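Notebook, July, Tuesday, just gone 4 pm

Caltar build 468, save files and the second chapter 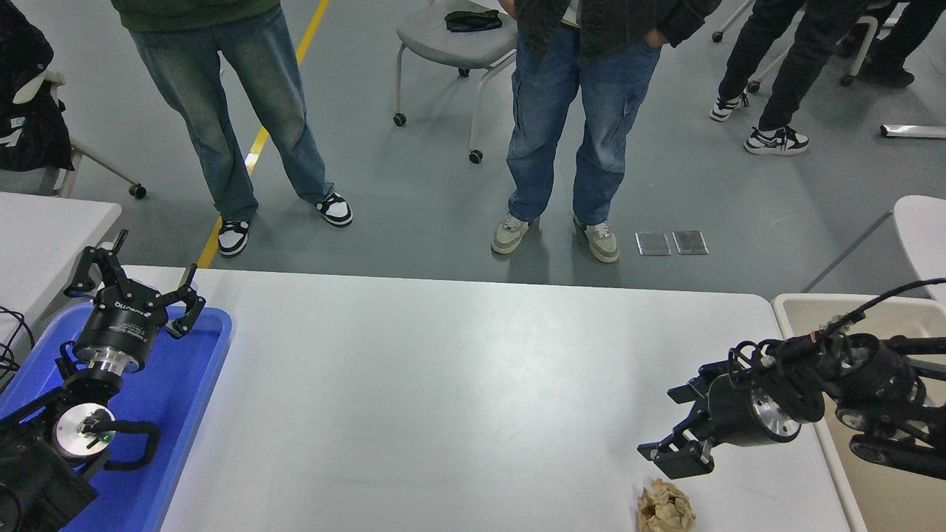 Crumpled paper on the white table, blue tray to the left.

Right, catching up on two days of notes because I kept telling myself I'd do it after lunch. Caltar is still on build 468 and I've now played the first two chapters through on it, once as the sister and once as the ferryman. The ferryman route is so much better than it was in spring! The long talk on the jetty has been trimmed and I didn't reach for the skip key once.

The save bug is still with us. If you save during a choice and load again from the title screen, the text log comes back fine but the choice itself loses its second option. Ebuka thought it was only happening on old saves, so I wiped everything and started clean, and got it again at line 1161, which is the bit where the sister either opens the letter or hands it over. Loading from inside the game is fine. Loading from the title is the trouble. I've put both save files in the shared folder under my initials.

Ebuka Jibrin's guess (he wrote it on a sticky note and I'm copying it here before I lose it): the flags get read before the chapter script has finished loading, so anything that depends on a flag from the same chapter looks unset. Sounds right to me, but I can't explain why the first option always survives. Try: put a short wait before the flag check and see if the letter choice comes back.

Tried it. 220 ms wait, letter choice came back. Took the wait out, gone again. So that's a plaster and a clue, and I don't want to ship the plaster.

Other odds and ends from the playthrough:
Vendent's voice lines in chapter two are quieter than everyone else's, very noticeable on headphones.
The Hiline font still drops the accent on capital E. Only shows in the chapter card.
Cocco the dog has the wrong portrait after the storm. He should look miserable and he's grinning away – I'd nearly keep it.
Auto mode runs past the poem far too fast. Can we have a per-line hold?

Had a long chat with Sandro Ferri about whether the third route should be locked until you've finished the other two. He wants it open from the start. I was dead against that on Monday's walk home and now I'm wobbling, as his point about people only ever playing one route is a fair one. The trouble is the ferryman's ending gives away who wrote the letter, and if you meet that first the whole sister route goes a bit flat. Maybe open it, but hold back the last conversation until both others are done? Need to draw the branches out properly before we argue any more.

Sandro also says the log window should show which route a line came from. Nice idea, small job, not this build.

Next: 4 more loads from the title screen with the wait back in, at different choices, then hand the lot to Ebuka. Portrait fix for Cocco if there's time. Ask about the voice levels before the next recording gets booked.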